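The long life of the licensed replica
By the collectibles desk
May issue

We use cookies to remember your reading preferences. Accept or manage settings.

A prop replica is sold on accuracy and bought on trust. The buyer cannot lay the screen original beside the copy, so the judgement rests on the maker's notes, the licence and whatever can be measured at home. For this feature we looked at how small licensed runs are planned, made and graded, from desk-sized space helmets to playable kitchens for doll collectors.
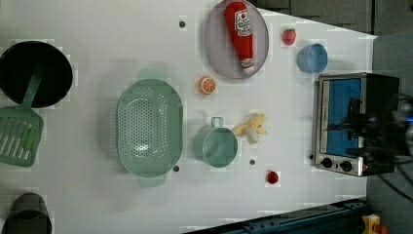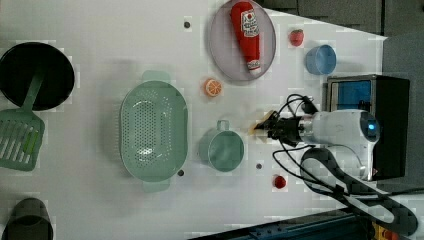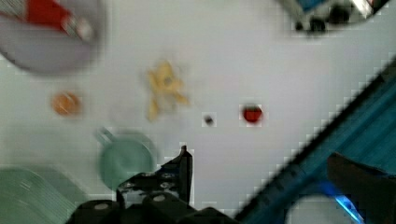 The process starts with reference. A studio that still holds its props may allow a scan, but many hold only drawings and stills. Soltetti, which makes hand props for fantasy series, works from stills in most cases. Its modellers fix one known dimension, usually the width of an actor's glove or a standard screw, and scale the rest from it. An error in that first dimension passes into every part that follows.

Edition size comes next. The Soltetti signal lamp was issued in a run of 145, with 11 held back as replacements for breakage. The held-back pieces carry no number. They have started to appear on resale sites, where sellers describe them as prototypes. The description is wrong, and buyers should ask for a photograph of the base plate before paying.

Brusia takes a different route. It casts in resin, paints by hand and closes orders on a set date, so the edition size is known only afterwards. Its most recent helmet closed at 121. Hand painting brings variation between pieces, and Brusia's certificate states this plainly. Collectors who want two identical helmets for a matched display are poorly served by the method. Those who display a single piece will see no difference.

Materials decide how a replica ages. Clear resin yellows under daylight, and soft plastic parts can turn sticky where they touch painted surfaces. Metal plating wears first at the edges. Yang supplies display cases with a filtered front panel, which slows fading without stopping it. A shelf away from the window costs nothing and does much of the same work.

Packaging is a larger part of the price than many buyers expect. A fitted foam tray must be cut for each product, and the outer carton has to survive a drop on its corner. Wostero, which packs for several small makers, offers 2 grades of tray. The cheaper one holds the piece by its base only. It is adequate for solid castings and poor for anything with an aerial, a blade or a long handle.

Grading after sale remains unsettled. Card and comic collectors have shared scales, while replica collectors rely on terms such as "mint" and "displayed" that each seller defines alone. A useful listing gives the height, the weight, the edition number and the state of the box as separate items. It also says whether any battery has been left inside. Leaked cells are the most common fault in older electronic replicas, and the damage often reaches the contacts before it shows on the case.

Insurers usually ask for proof of purchase and a dated photograph of each piece. Keep both away from the collection itself, and update the photographs whenever a part is repaired or replaced.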